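Can a Machine Put Away a Sweater Yet?
Final report, Household Automation elective
Selorm Arthur
Wednesday, August 14, 2024

My original proposal asked whether robots could do laundry. My adviser wrote "which part?" in the margin, and that question ate the first month. Laundry is a dozen small jobs that people do while thinking about dinner. I picked the one at the end, where a clean garment gets taken hold of, straightened out and put somewhere. I figured it would be the easy one.
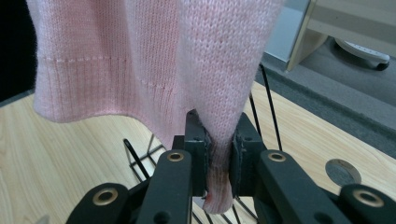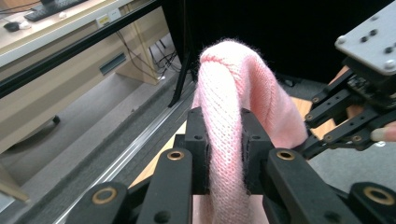

Figures 1 and 2. Pink knit held between the finger pads of a hand-held gripper. A second gripper is at the right in Figure 2.

1. Why a sweater

A dinner plate is the same shape on Tuesday as it was on Monday. A sweater has never been the same shape twice in its life. Most of what I read before starting dealt with rigid things like boxes, cups and blocks, where the planning software gets a model of the object and can more or less trust it. With knitwear the model is out of date as soon as you touch it. You pull the hem and the shoulder goes somewhere else.

Knits are also thick and springy, so the jaws can close on a good wad of cloth and still have only one layer of what you wanted, or three layers of what you didn't. Look at how narrow the fabric gets between the pads in both figures. From the machine's side that is a secure grasp. Whether it is a useful grasp depends on which bit of sweater is in there, and the jaws have no opinion on that.

2. What I asked for

I broke the chore into four steps:

Find an edge or a corner.
Take hold of it without bringing the rest along.
Move it to where it should go.
Let go.

I included "let go" as a formality. It ended up with its own section.

The work was done by people operating grippers by hand. A motorized arm running on its own would have mixed two questions together: whether a two-finger gripper is capable of the job, and whether a computer is smart enough to use one. I wanted the first one alone. If a person with a working brain and thirty years of getting dressed can't do it with two flat fingers, there isn't much point in blaming the software.

3. How it went

I ran 60 attempts with knit garments. An attempt counted as a success if all four steps got done with no bare-handed help on the garment. "Done" meant done to the standard of a tired adult, and I didn't measure the corners.

Finding an edge was easy for us and I expect it would be miserable for a machine. A ribbed hem is obvious if you have owned a sweater. Under bright light, a pale knit folded over itself is a lot of one color with some slightly darker lines in it, and a few of those lines are seams and the others are just creases. I watched back the recordings and more than once I couldn't tell which was which myself, and I had been in the room.

Taking hold was where the time went. Two habits turned up in everyone who tried it. People grabbed too much at first, out of nerves, and then too little. The textured pads do help with slipping. They also hang on to fuzz, and after an afternoon of this the pads could have used a haircut.

Moving the cloth was fine over short distances. Over longer ones it swung, sagged or caught on something. A sweater held at one point hangs like a wet flag and puts all its weight in the least helpful place. A second gripper made the biggest difference of anything I tried, and it also doubled the number of elbows at the table. With two, one person can hold while the other goes looking for the next edge. The pair has to agree on who moves, and the talking took longer than the moving.

4. Letting go

Open the jaws and the fabric should drop. Often it did. Sometimes it clung to one pad and came back up with the gripper, undoing the previous two minutes. The fix we settled on was a small sideways wiggle. I have looked for the wiggle in the literature and can't find it, although I suspect every lab has one.

5. Comparison with the shop floor

For the second half of the project I visited Bareck, a secondhand clothing warehouse that sorts and folds by hand. The floor manager let me stand by a folding table and keep count, which I did until my presence became annoying. In one morning the table folded 617 garments. They were not all sweaters, and the folders were not careful about it, and every stack looked better than mine.

Bareck had been pitched a folding machine by a company called Voltbridge. It wanted each garment clipped on flat by a person before it would start. The manager pointed out that once a shirt is flat and facing the right way, the folding is the quick part. This was the most useful sentence anybody said to me all summer and it is the reason section 2 starts with finding an edge.

I also wrote to Multelura, who sell a gripper attachment advertised for "soft goods." They answered politely that soft goods meant bags of rice.

6. So, can they?

For knitwear in a normal room, I would say no, with a footnote. The hardware is closer than I assumed. Two flat fingers can hold a sweater perfectly well, and two pairs of them can get it into a drawer if the people on the other end are patient. What's missing is knowing where to pinch, and noticing when you have pinched the wrong thing. Everyone who tried it could do that by the third sweater and none of them could explain to me how.

Shop floors will get there first, in the narrow cases: one type of garment, one size, same table, same light. My own dresser will have to wait.

7. Limits and next steps

The attempts were too few to say much about differences between operators. I used knits only, so nothing in this report applies to fitted sheets, which I consider a separate field. I would like to repeat the work in September with woven shirts, and to log where on the garment each first grasp landed, something I should have done from the start and thought of in the last week.

Thanks to Dr. Frimpong for the margin note.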